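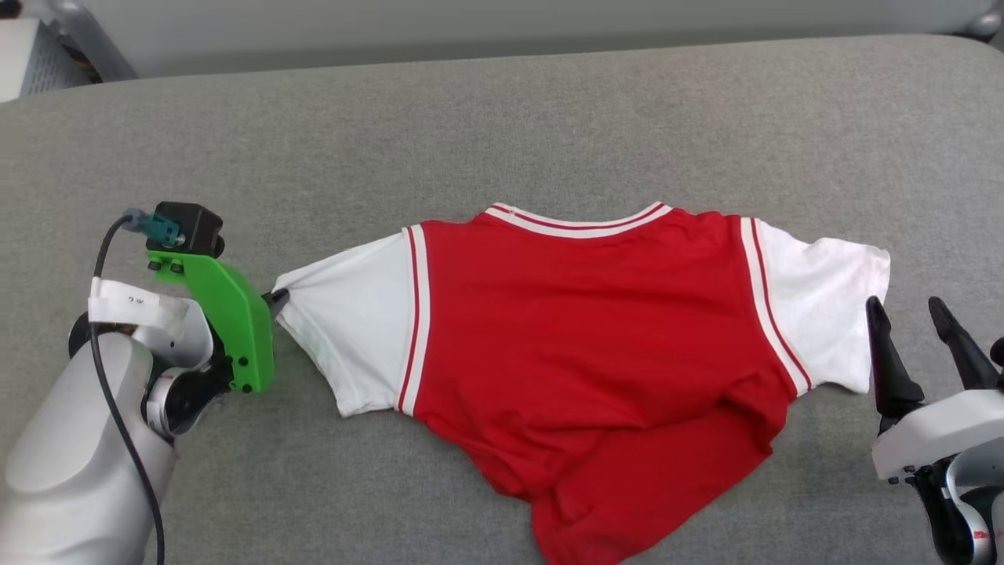

## 4. Washing colored and mixed-color clothes

Read this section before your first colored load. It covers the Sumik front-loader with the standard drum. The quick card taped inside the lid of the detergent drawer covers the same ground in fewer words, and a few of its claims are more cheerful than ours.

### 4.1 Before you sort

Care labels are written by people who would like you to blame yourself. A label that says "wash with like colors" gives you very little to go on if the garment is two colors to begin with, such as a red shirt with white sleeves. The label on such a thing usually asks for cold water, and we have no quarrel with that. What it doesn't tell you is whether the dye is any good.

Test it once, when the garment is new:

1. Wet a hidden part of the darkest color, such as an inside seam.
2. Press a plain white cloth against it for 5 minutes. Put something heavy on top.
3. Lift the cloth and look at it in daylight.
4. If the cloth is clean, wash the garment with other colors on **Colors 2**.
5. If the cloth has picked up dye, wash the garment alone on **Cold Short** and test again afterward.

**Note:** Vinegar and salt are often said to "set" dye at home. We have not seen either one do this for a modern store-bought garment. Neither will hurt the test, but don't skip the test on the strength of them.

### 4.2 Loading the drum

1. Empty all pockets. Close zippers and fasten hooks.
2. Turn printed clothes inside out.
3. Unroll sleeves and socks.
4. Load pieces one at a time. A tight ball of laundry comes out as a tight ball of laundry.
5. Stop when the drum is two-thirds full. You should be able to slide a flat hand in over the top of the pile.
6. Close the door until it clicks.

The brochure gives the drum size as 7 kg. That is a weight of dry cotton, packed by someone with a reason to get it in there. For a mixed load of everyday clothes, go by the hand test in step 5 and forget the number.

**CAUTION:** Do not force the door. If it won't click with light pressure, cloth is caught in the seal. Pull it free and try again. A torn seal is not covered by the warranty.

### 4.3 Detergent

Use 3 level spoons of powder for a normal load, measured with the spoon supplied. Detergent boxes tend to suggest more. Consider who sells the detergent.

1. Pull the drawer out as far as it goes.
2. Put powder in the left compartment. Liquid goes in the same place, with the gray flap folded down.
3. Leave the center compartment empty unless you use softener.
4. Push the drawer fully in.

If you see foam on the door glass at the end of the rinse, you used too much. Run **Rinse Only** with the clothes still inside, and cut the amount next time.

**Note on color catchers:** These are the sheets that are meant to soak up loose dye. Ratih Govindasamy, who tests our cycles, ran them through a long set of red-and-white loads. The sheets came out pink. So did the white cloth in several of those same loads. Use them if you like them, but a pink sheet only shows that dye was in the water.

### 4.4 Choosing a cycle

| Cycle | Water | Use for |
|---|---|---|
| Cold Short | Cold | Single items, anything that failed the dye test |
| Colors 1 | Cold | Dark clothes, jeans |
| Colors 2 | Warm | Light and mixed colors that passed the dye test |
| Whites | Hot | White cotton only |
| Fresh+ | Cold | See below |

**Fresh+** is on the dial and we are required to explain it. It tumbles clothes in a small amount of water with a slow spin. It will do something for a shirt worn once to dinner. It won't remove sweat, grass or food, whatever the sticker on the front says.

To start a cycle:

1. Turn the dial to the cycle you want. The light beside it comes on.
2. Press **Spin** until the speed you want is lit.
3. Press and hold **Start** until you hear one beep.

Two beeps mean the door is not shut. Three beeps mean the water tap is closed or the hose is bent.

### 4.5 If dye has run

Act while the clothes are still wet. The dryer makes a stain much harder to shift.

1. Take out the garment that lost its color and set it aside.
2. Leave the stained pieces in the drum.
3. Add detergent as in 4.3 and run **Colors 2**, provided every label allows warm water. If one doesn't, use **Colors 1**.
4. Check the pieces before drying. Repeat once if the stain is lighter than it was.
5. If the second wash made no difference, a third is unlikely to.

**CAUTION:** Never put chlorine bleach in the drawer together with any other product. Don't use it on a garment that has both white and colored parts. Bleach spreads through wet cloth and does not stop at a seam.

### 4.6 Drying

Shake each piece once, pull the seams straight, and hang shirts by the hem. Keep red and other strong colors out of direct sun. Knitted collars and cuffs dry last, so feel those before you put anything away.

If the clothes come out dripping, the spin was set too low or the load was one heavy item that could not balance. Add a towel of a similar color and run **Spin Only**. For any other fault, go to Section 7.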